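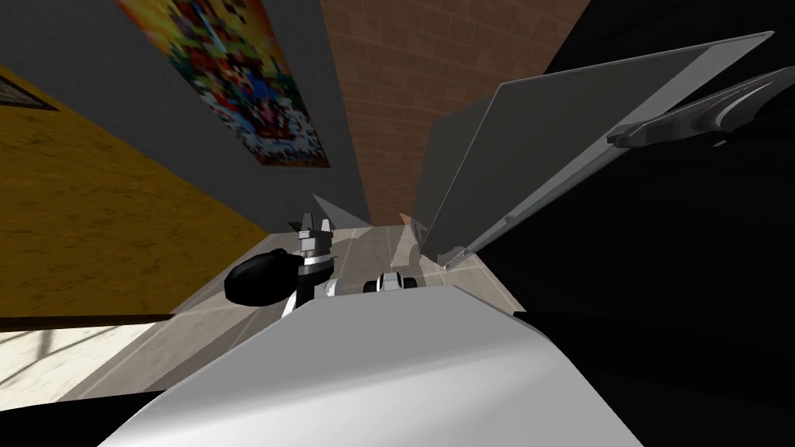 Fig. 1. Head view in the simulator, Grekville room.

Print this page | E-mail this page

Handout 2 — Showing the robot what to do

Two ways to give a robot a demonstration. By hand: get hold of the arm and move it yourself. By remote control: sit at the desk and drive it through a leader arm, a headset or a pad. This term's practical is all remote, in the simulator. By hand comes back in November on the Fistel bench.

Why bother with demos at all? Writing the motion out in code is slow and breaks when the door is hung the other way. With demos we record what the arm did plus what the cameras saw, and the policy learns to match them up. So rubbish driving in, rubbish policy out.

By hand — good points: you feel contact, quick to learn. Bad points: your own arms get in the camera views, hard to do both sides at once.

Remote — good points: clean views, both arms. Bad: no feel (unless your leader arm pushes back, the Merko ones don't), and depth is hard to judge.

Views

The head view tilts when the head tilts. People get seasick or start steering the wrong way. Pick something upright in the room, a poster, the edge of a wall, and keep checking against it.
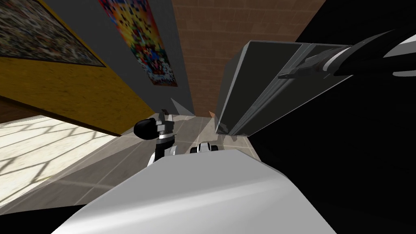

Also the robot's own body takes up a lot of the head view, and whatever is on the floor close in is hidden behind it. Back off first, then look. Don't guess where the second gripper is, find it on screen before you move anything.

Wrist view is for the last bit of an approach. Both fingers visible, the gap between them tells you where you will close. Head view to get near, wrist view to finsh. Switching back and forth every second makes jerky recordings, so choose your moment.

Recording rules for the practical

1. Reset the room before every take. Starting pose saved as "Tse" in the menu.

2. 80 takes per pair. Stop at 12 in one sitting, tired hands make bad data.

3. Fingers open before you go in. Line the gap up in the wrist view, slow down near any panel or edge. 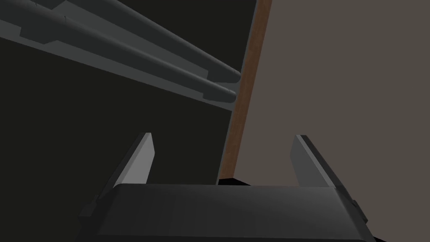

4. Keep the failures but tag them. Do not delete, we use them in week 2 of the analysis.

5. Pauses over 29 frames get trimmed by the script — if you need to think, think before pressing record.

6. Swap driver after each sitting. Write down who drove wich takes.

Reading: chapter on imitation, skip the proofs.

Shares: 12 | Comments: 2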